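Startseite Reihe Lehrbücher Inhalt Kapitel Glossar Lösungen Kontakt

Kapitel 4
Ein Greifer als Kaufprodukt: der Zweifingerbausatz Rornis

Lernziele

Nach der Bearbeitung dieses Kapitels können Sie das Angebot eines Greiferherstellers lesen, die Angaben im Datenblatt einer Aufgabe zuordnen und einen einfachen Abnahmeversuch planen. Vorausgesetzt werden die Begriffe Greifkraft, Öffnungsweite und Freiheitsgrad aus den vorangegangenen Kapiteln.

4.1 Ausgangslage

Wer einen Roboterarm beschafft, kauft den Greifer meist getrennt dazu. Der Arm bringt einen Flansch, eine Stromversorgung und eine Schnittstelle mit, mehr nicht. Was am Ende des Arms mit dem Gegenstand in Berührung kommt, muss zur Aufgabe passen, und die Aufgaben sind sehr verschieden. In der Verpackung von Kartons genügt oft ein Sauger. In der Montage arbeitet man mit Backen, die auf ein einziges Werkstück zugeschnitten sind. Im Haushalt, in der Pflege und in der Werkstatt eines kleinen Betriebs liegen dagegen Dinge nebeneinander, die sich in Form, Gewicht und Oberfläche kaum gleichen.

Für diesen dritten Bereich bietet die Firma Putier den Bausatz Rornis an. Er besteht aus einem Greifer mit 2 Fingern, einer kleinen Kamera, einem Adapter für den Flansch und der zugehörigen Software. In der Grundausstattung kostet er 2.709 Euro. Die Wartung übernimmt auf Wunsch der Dienstleister Wendt, mit dem ein eigener Vertrag geschlossen wird. In der Preisangabe ist er nicht enthalten, was beim Vergleich mit anderen Angeboten leicht übersehen wird.

Das Kapitel folgt einer Beschaffung, wie sie im Lehrlabor Deltside durchgeführt wurde. Die Anfrage ging im Januar hinaus, der Abnahmeversuch fand am 18. Mai statt. Die Unterlagen zu beiden Schritten werden in den Abschnitten 4.3 und 4.5 ausgewertet.

4.2 Die Aufgabe

Das Lehrlabor suchte einen Greifer für das Aufnehmen und Umsetzen von Haushaltsgegenständen. Im Lastenheft stand zunächst nur der Satz: »Der Greifer soll übliche Gegenstände sicher fassen.« Ein solcher Satz lässt sich nicht prüfen. Weder ist gesagt, was üblich ist, noch, wann ein Griff als sicher gilt. Für die zweite Fassung wurde deshalb eine Liste von 40 Gegenständen aufgestellt und für jeden festgelegt, in welcher Lage er gegriffen werden soll.

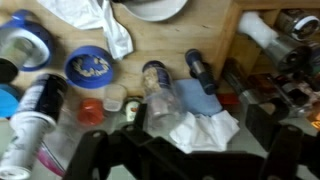
Abb. 4.1 Arbeitsfläche mit Haushaltsgegenständen unter dem Zweifingergreifer, Blick der Kamera am Greifer.

Für die Auswahl des Greifers zählt weniger die Bezeichnung eines Gegenstands als seine Lage. Die Taschenlampe steht aufrecht und kann von der Seite gefasst werden. Die Sprühdose liegt, sodass die Finger von oben über den Zylinder fahren müssen. Der blaue Flaschendeckel mit den hellen Körnern darin liegt mit der Öffnung nach oben; soll der Inhalt beim Umsetzen darin bleiben, darf der Greifer ihn nicht kippen. Das gefaltete hellblaue Tuch hat keine feste Kontur, an der sich eine Öffnungsweite ablesen ließe.

Auch die Nachbarschaft gehört zur Aufgabe. Zwischen dem kleinen durchscheinenden Becher und dem Glas mit dem dunkelblauen Deckel müssen die Finger Platz finden. Im Datenblatt steht dazu meist nur die größte Öffnungsweite. Die Breite der Finger von außen, die über den nötigen Freiraum entscheidet, ist bei vielen Herstellern allein der Maßzeichnung zu entnehmen. Putier gibt sie in der Tabelle im Anhang des Handbuchs an.

Merksatz: Eine Anforderung an einen Greifer nennt den Gegenstand, seine Lage, den Freiraum und das Kriterium, nach dem der Griff bewertet wird.

In Abschnitt 4.3 wird das Angebot Zeile für Zeile mit der zweiten Fassung des Lastenhefts verglichen. Halten Sie dafür die Tabelle der Greifkräfte aus Kapitel 2 bereit.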